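Washing-up

Print | E-mail this page

Washing-up is the everyday job of cleaning plates, cutlery, glasses and pans after a meal, and it is one of those household habits that nearly everyone learns by standing next to someone else and being handed a tea towel. In the hill town of Volarbridge, where the old houses had no running water, it was done in a tub on the back step, and older families there still call the kitchen sink "the step".

The usual order is glasses first, then cutlery, then plates, with the greasy pans left until the end, when the water is past caring. A rack set down in the basin keeps plates off the metal and lets the water run away beneath them.

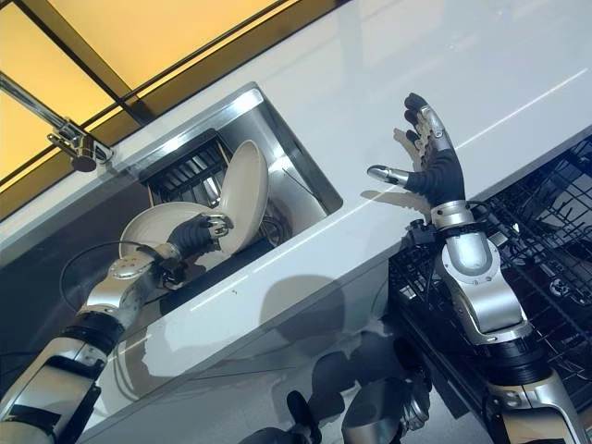
Glasses first is all very well, wrote one reader of the Volarbridge parish newsletter, but in our house the porridge pan always went in before anything, or it would never have come clean by dinner. Other families hold just as firmly to their own order, and the matter has filled a good many letters pages over the years.

Rinsing is the other great point of difference. Some people rinse every piece under the tap, some keep a second bowl of clean water to one side, and some – quite happily – let the suds slide off by themselves. 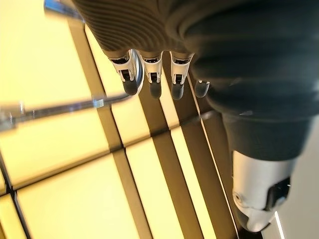
Those who keep a second bowl tend to change it halfway through a large wash, and at the Sorrentino tea rooms, which seat 63, it was changed after every 40 plates. The rule was painted on the scullery wall and stayed there long after the tea rooms had bought their first machine.

Drying can be done with a cloth or simply left to the air, with plates stood on edge and a little space between them.
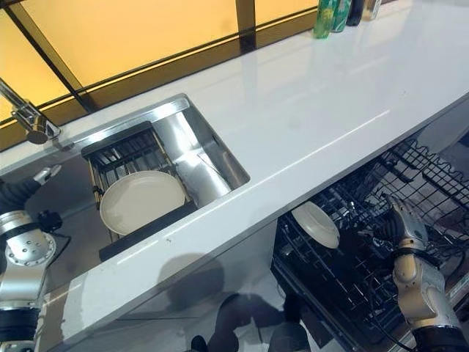
Leaving them to drip is only lazy if you need the table laid again in ten minutes, a commenter called Fennel remarked in the discussion of this article, adding that a damp cloth does more harm than good anyway.

Putting away comes last and is, for many, the least loved part of all. Heavy plates are best kept low down, with everyday things within easy reach.
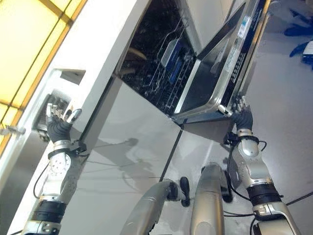

Serving dishes that come out only for feast days can live somewhere more awkward, and in Volarbridge they are traditionally washed once in February whether they have been used or not.

See also: Tea towel; Scullery; Draining board

Filed under: Home life > Kitchen customs

Shared 200 times | 8 comments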